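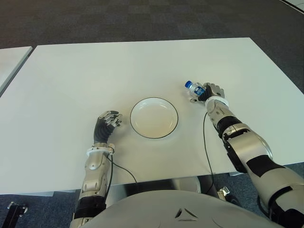 Right hand on the bottle, dish on the table, cables hanging over the front edge.

Kitchen helper arms: what to check after a bad drop

The Drastell brochure says the arms are good for 1000 pickups between checks. I stopped believing that number in April, when the right hand let go of a full water bottle well short of the dish, and the cap wasn't on tight. The log called the job complete. If you share a kitchen or a workshop with one of these things, the tips below will do more for you than the brochure.

Look at the cables first. Ours had worked its way under the table edge and pulled tight each time the arm reached forward. No warning came up. Leave enough slack for the longest reach, then move the arm through it slowly with the power off and watch the cable the whole way.

Practice with something cheap. A small plastic bottle with the cap screwed down is plenty. Glass can wait, and so can anything hot.
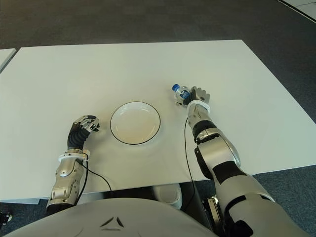 R. Suominen

Keep the rest of the table bare. People like to leave a mug or a phone at the far end because "it never goes over there." Ours went over there, two days after the drop, and I still can't get a straight answer out of Zoston, who did the setup.

Don't trust a grip by looking at it. Fingers can be closed around a bottle and still be holding it badly, mostly when the plastic is damp. Dry the bottle and wipe the fingertips with a barely damp cloth. Skip the Brilten grip spray. It costs too much and leaves a film that I wouldn't want near a plate.

Find the stop button before you find the start button. Ours was mounted behind the machine, so I had to walk past a moving elbow to reach it. Move it to your side of the table, and press it once before every session to see that it works.

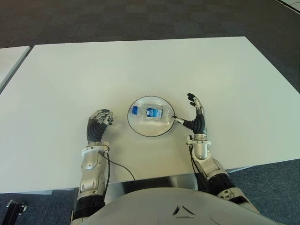

Check the result yourself, too. "Complete" in the log only means the program got to its last line. I now look in the dish every time and write down what I find - a pencil and a pad are fine for this.

Last thing, on money. The repair quote was 3000 dollars for a new wrist. A longer cable and two clips fixed the pulling, and the wrist is still the old one. Ask for the cheap fix first, and get them to tell you in writing what they tested.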